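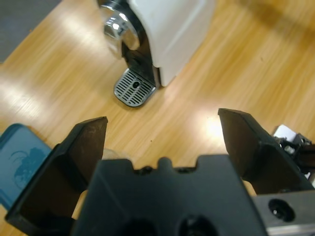 Last changed: Monday, June 24, 2024

Tabletop, continued. The second coat of Grudach went on last night after dinner and I left the door to the hallway shut until morning. By seven the surface no longer smelled when I put my nose to it. Fingernail test on the underside, near the back rail, left no mark. I am counting the coat as dry and the top as back in use from today, with no hot pans until the end of the week.

Notes on the wood while I remember them. The top is light in color and I wanted to keep it that way, so no stain and no tinted oil. The sample I tried in June of last year on an offcut went orange within a month on the windowsill. The clear version has held its color on the same offcut so far. The grain shows a little more than it did before sanding, mostly in the middle boards. The two outer boards are quieter. I had them down as a different batch and Jasmina Perić thinks so too. She ran her palm across the joints and found one that is proud, which I had missed with the straightedge. It is the second joint from the window. I marked it underneath in pencil and will leave it alone. Taking it down now would mean going through two coats.

Measurements, for the next time I need them and cannot find the sheet from Danis. Depth of the top is 700 mm. The leg frame sits in 175 mm from the front edge, and the same at the back. Screws through the rails are in slotted holes and should be snug only. Two of them were fully tight when I took the frame off, so the top had no room to move across the grain. That probably accounts for the slight cup I saw over the winter. The cup has mostly gone. With the straightedge laid across at the middle I can still slide one sheet of printer paper under it, and a second sheet will not go.

Sanding record. Started at the grit the Mladenović shop wrote on the receipt, which was too coarse for a surface that had only old oil on it. Lost most of a morning getting the scratches out again. Finished by hand at 200, with the grain, block wrapped in cork. Vacuumed, wiped with a cloth barely damp, waited, sanded the raised fibers once more with the used paper. First coat took far more oil than the tin suggests. The second took very little. I have 300 ml left, decanted into a glass jar with a tight lid so there is less air over it. The jar is on the shelf above the sink, labeled on the lid and on the side.

Oily rags were spread flat on the concrete outside and are now stiff. They go in the bin tomorrow. Mirjana Nikolovski asked why I do not just soak them in a bucket, and that would be fine as well. The bucket has grout in it.

One fault to record. There is a dull patch toward the left end, the size of a saucer, visible only from the chair side with the lamp on. I believe I wiped back too hard there after the first coat. It does not show in daylight. I will go over it with a small amount on a folded cloth in a few weeks, when I know whether it is dull or only slower to cure.

The feet still need pads. The old felt had picked up grit and was scratching the floor. The hardware store in Skutstead has the screw-in type and the glue-on type, both in brown. I prefer screw-in, but one leg has a split running up from the end grain and I do not want to put a screw near it. The plan is to glue the split first, clamp overnight, then drill a pilot hole well off the line. If it opens I will use glue-on for that leg and accept the mismatch.

Mirjana wants the table moved closer to the outlet on the short wall. I measured and it fits, but the chair on that side would have to go in sideways. We left it where it was. She also asked for something to stop cups from leaving rings. I said coasters. She said the cork ones look like a waiting room. Undecided.

Spent the last of the evening scraping oil from the rim of the tin so it would close. It closes now. Still to buy: pads, wood glue, a new sheet for the block, a second jar. Check the rail screws again after the first cold week and write the result on the same page as the measurements.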